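Evwood Teleop Station - Frequently Asked Questions

Last updated 10/08/2019

Read this before you email us. Most of what lands in the inbox is already answered here. If it isn't, the address is at the bottom.

GENERAL

What is Evwood?

Our station for showing a two-arm robot a table task. You move the arms, the station records, and Grasora (the training side) learns from the recordings. Same name for the room and the software, sorry, we know it's confusing.

Do I need to know how to code?

No. You need steady hands and some patience. If you can sort a drawer you can do the bin tasks.

By hand or by remote - what's the difference?

By hand: you hold the arm itself, put it in free mode and walk it through the motion. Good for short moves, one arm only.

By remote: you sit at the Mahuika controllers and the arms copy you. Good for anything with two arms, or anything longer than a few seconds. Most people end up here.

Which one should I start with?

By hand, for one session. You get a feel for how heavy the arm is and where the elbow wants to go. Then remote.

How long until I'm any good?

Depends. Budget 4 sessions before we keep any of your recordings. Some people are quicker. Video game experience helps less than you'd think.

RECORDING

How many demonstrations does a task need?

200 good ones for a new task. Fewer if it's a small change to something we already have - ask first.

What counts as one demonstration?

Start pose, do the task, back to start pose, stop. One file. Don't chain two tries together in one file, we just have to cut them apart later.

I fumbled a brick. Start over?

Not always. If you drop it and pick it back up cleanly, keep going and tag the file "recovery". We want those. If it goes on the floor, or you had to reach in with your own hand, stop and discard.

How should the table be set up for the bin tasks?

Three bins in a row, touching, blue then green then red as the robot sees it. Bricks go in the bin of their own color before you start unless the task card says different. The other stuff on the table is there on purpose, so leave it where the card puts it.
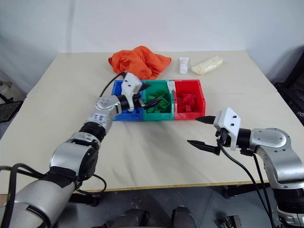 Bin row from the robot's side, right gripper open over bare table.

Where should the arms be when I hit record?

Start pose is on the task card. Every card has its own, they are not all the same. Get both grippers to match, wait for the tone, then move. Moving before the tone is the number one reason we throw files out.

Can I use only one arm?

Yes, if the card says so. Park the other one open and away from the bins. Don't let it drift - a parked arm that wanders two inches every run ruins the set and its hard to spot until later.

The arm blocks the bin I'm trying to reach into. Help?

Happens a lot with the head view. Lift the elbow out first, or come in from the side with the fingers pointing across the bins. Don't lean over to look around the arm with your own eyes. If you can see something the robot can't, the demo teaches it to guess. Use the screen only.

How fast should I go?

Slower than you want to, but no stopping. Long pauses are worse than slow moves. If you need to think, think before the tone.

Should every run look the same?

Same goal, not same motion. Take a different brick first. Nudge the pile around between runs. Come in a little higher or lower. If all your runs are copies, the robot only learns the one path and falls apart when a brick is turned sideways.

Why can't I drop the bricks from up high? It's faster.

They bounce. Lower the fingers to the rim of the bin, then open.

What do I do with cloth?

Cloth tasks are on a seperate card. Pinch a corner or a ridge, never the middle of the bunch. Between cloth runs, pick it up and drop it again so the folds change.

EQUIPMENT

The controller feels laggy.

Unplug, wait for the light to go out, plug back in. Still laggy? Log out of Darow (the upload tool) - it sometimes tries to send files while you record. There's a fix coming for this, was supposed to be June, wasn't.

One gripper won't close all the way.

Run the grip check from the menu with nothing between the fingers. If it fails, stop using that arm and email us. Please don't bend the fingers by hand.

A cable is caught on something.

Pause first. Always. Then free it. The cables need slack at the elbow, so don't tie them down tight to make them look neat. If a connector came loose at the wrist, that run and the one before it should be discarded.

Error 52?

Arm hit a joint limit. Back out the way you came in and clear it on the screen. Not your fault usually, the right arm gets there sooner when you reach across.

Error 57?

The two clocks don't agree. Restart the recorder, not the arms. Anything recorded while 57 was showing can't be used.

Can I stand next to the table while someone else drives?

Outside the floor line, yes. Inside it, no, even if the arms look parked. Whoever is driving needs a hand near the stop button.

FILES

Where do my recordings go?

Darow uploads them when you log out. Wait for the green check. Closing the window early doesn't delete them, but they sit on the station and we have to go dig them out.

Can I delete a bad one?

Mark it "discard" and add a word or two on why. "Bad" is not a reason. "Dropped on floor" is great.

Can I see how the robot did with my demos?

Yes. Grasora posts test runs under the task name after each training round. Expect the first ones to be rough. Look at where it hesitates - thats usually a spot where the demos disagreed with each other, and a few more runs there will help.

Can I bring my own task?

Send a short note first: what's on the table, what done looks like, one arm or two. Nothing liquid, nothing sharp, nothing that wont fit between the grippers. We'll write the card.

Still stuck? Email the station desk with the file number and what was on the screen. File number please. We can't find it without one.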